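# Hand-held gripper, second body printed - black pad and slot question 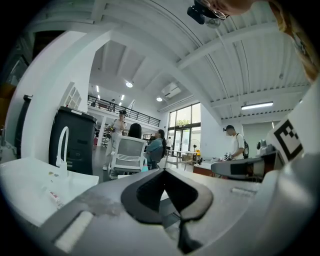 *View down over the pad, next to the sink in the shared workshop.*

**mostafa_ezzat**

Hello all. I am Mostafa Ezzat, some of you know me from the Clirkia thread. English is my third language, so please be patient with me.

The second body of my hand-held gripper is now together. The grey shell is the big curved part in front, and the black rubber pad with the V notch sits in the centre. The white upright panel on the right carries the square marker. I named the project Cirnau, after nothing in particular.

My problem is the slot at the bottom of the notch. When I close on thin objects, for example a toothpaste tube or a pen, they slide down into the slot and stay there. With cups and boxes it is fine. I cast the pad in a silicone of 50 Shore A. Should I go softer, or should I change the shape?

The tracking also loses the marker sometimes, mostly when I turn my wrist towards the windows.

**ridgeline_kev**

Nice shell. I'd leave the rubber alone and fill the slot. Anything that narrows downward like that is going to swallow a pen, whatever the hardness is. Pour a thin web across it and try again.

**denance_shop**

Disagree with Kev. We had the same V at Denance and the slot is what lets the pad flex. Fill it and you have a doorstop. Go down to a 30 and keep the geometry.

**ridgeline_kev**

A 30 will tear at the rim within a month if he's using it every day. I have a drawer full of torn ones.

**denance_shop**

Your rims were thin, mate. His is thick and rounded. Look at it.

**mostafa_ezzat**

Thank you both. I must say that I am more afraid of tearing than of stiffness, because each casting costs me an evening and the mould is not very good. Kev, how thick is your web?

**ridgeline_kev**

2 mm at the centre, thinner to the sides. Don't glue it in afterwards, cast it in one go.

**pia.tooling**

On the marker: what's the surface? If the print is glossy, the daylight from those glass doors will wash it out at certain angles. Matte vinyl fixed it for me. Kev will tell you to use a bigger marker, but there is no room on that panel.

**ridgeline_kev**

I was going to say exactly that, and I still think the panel could be taller.

**mostafa_ezzat**

It is glossy paper with clear tape on it, I am a little ashamed. I will try the matte vinyl first. A taller panel hits my forearm, I tested it with cardboard.

I looked at the log from May also. Of 2081 recorded positions, 2039 were good. So the losses are not many, but they come all together, in the same turn of the wrist.

**pia.tooling**

All together in one turn is glare, I'd put money on it. Fix the tape before you touch the software.

**denance_shop**

Seconded. And wipe the shell while you're at it, there are smudges left of the pad. Silicone release gets everywhere and then your fingers slip.

**mostafa_ezzat**

The smudges I will clean. The scuffs are from my file, they will stay.

Update, 13 castings later (I am joking, it was two). The web of 2 mm holds a pen well and the pad still bends enough for a cup. A 30 I have not tried, El Sherbiny has it on back order. The vinyl is on the panel now and I will record again tomorrow morning, when the sun is on the doors.

**denance_shop**

Try the 30 when it comes. I'm not letting this go.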